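4.3 Comparing two finger sets on the Cleton arms

This section explains how to compare the narrow metal fingers with the wide fingers from the Urby kit. Do the homing procedure in section 4.2 first. Both arms must be on the same controller version, otherwise the speed values have different meanings.

1. Switch off the motor power. Mount the fingers to be tested on the left gripper. Tighten the 2 screws by hand and then with the small key.

2. Check that the gripper cable makes a free loop beside the wrist. Turn the wrist slowly from one limit to the other. The cable must not pull at any position.

3. Put the open box on the table with the lid flap up, on the far side. Place the tape roll flat inside, in the left half of the box.

4. Switch on the motor power and set the closing force to 63 on the controller page.
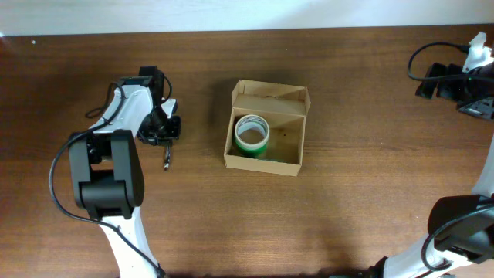

5. Start the approach from the left side of the box, with the fingertip pointing down. Keep the right arm parked -- it is not needed before section 4.5.

6. Run the pick 6 times with each finger set. Write down every try in the Garcia log sheet, also the failed ones.

Note: Wait 300 milliseconds after closing before you lift. With a shorter time the force reading is not stable and you cannot compare the results.

Caution: Do not put your hand in the box while motor power is on, even when the arm is standing still.

Caution: If a finger touches the box wall, press Stop and move the arm back by hand. Do not increase the force.

Girish Solanki prefers to test the wide fingers first. Zakhar Panasiuk does the opposite at the Wencombe lab. Both orders are acceptable, but please keep the same one for the whole test and write it on the log sheet.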